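Minutes of the review meeting, Narkley bench kit

Date: 12/1/23
Place: Wikström building, upper meeting room, Brulville
Present: Elsa Holmgren (chair), Vilgot Hellström (minutes), two persons from the workshop, one person from purchasing
On the telephone: the sales contact from Prinex

1. Opening and last minutes

Elsa opened the meeting. The minutes from the last meeting were accepted with one correction: the trial licence is for the whole kit and includes the software for teaching new tasks. The earlier text said the arm only.

2. What the offer contains

Prinex offers us the Narkley bench kit in two forms. The first form is purchase, with one year of support. The second form is a monthly service, where Prinex keeps the ownership and changes worn parts. The price of the kit is 4000 pounds, without the table. The monthly service costs 806 pounds and has a shortest period of 4 months.

Purchasing asked if the gripper fingers are counted as worn parts. Prinex answered yes in the service, no in the purchase. Elsa wished to have this in writing before we compare the two forms.

3. Trial tasks

Vilgot reported on the trial. The task under review is to open a drawer, put a small item inside and close the drawer again. The workshop chose this task as it is near to what we do every day with samples. The start position for the bench is a small container with a green top on one side and the black two-drawer cabinet on the other, with free table between them.
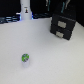 4. Discussion about the trial

The workshop finds the teaching software easy to learn. A new person needed one morning with it. The manual is less good – several pages speak about menus which have another name in our version. Prinex knows about this and a new manual shall come in March.

It was discussed if the cabinet should be fixed to the table during the tests. One opinion was that a fixed cabinet makes the results easier to compare. The other opinion was that our own cabinets stand free, so the test must be the same. We agreed to do both, first free and then fixed, and to write down which one was used in each run.

Vilgot has seen that the lower drawer asks for a different approach from the arm than the upper one. He asked that the two drawers are reported on separate sheets. Agreed.

The log has now nearly 2000 runs in it, but many of these are from the first days, before the settings were final. Elsa does not want that the old runs are mixed with the new ones in the report. Vilgot will mark them.

5. Safety and room

The arm may be used only when a trained person is present. Purchasing asked for a copy of the risk form. It lies in the project folder, but the signature page is missing and must be scanned again.

The workshop asked for a second emergency stop at the door side. Prinex can deliver it, the price is not known yet.

6. Decisions

No decision about purchase or service was taken. The trial continues with the same tasks and the same kit until the next meeting. The request for a bigger gripper is put on hold.

7. Actions

Elsa: ask Prinex for the written terms about worn parts, for both forms.
Vilgot: mark the old runs in the log, prepare separate sheets for upper and lower drawer.
Workshop: make the runs with free and with fixed cabinet, send a list of the wrong menu names to Prinex.
Purchasing: get the price for the second emergency stop, scan the signature page.

8. Next meeting

The next meeting is held in March, after the new manual has come. Vilgot sends the invitation. Prinex is asked to take part in the room this time, as the sound on the telephone was poor during point 4.

Minutes written by Vilgot Hellström
Checked by Elsa Holmgren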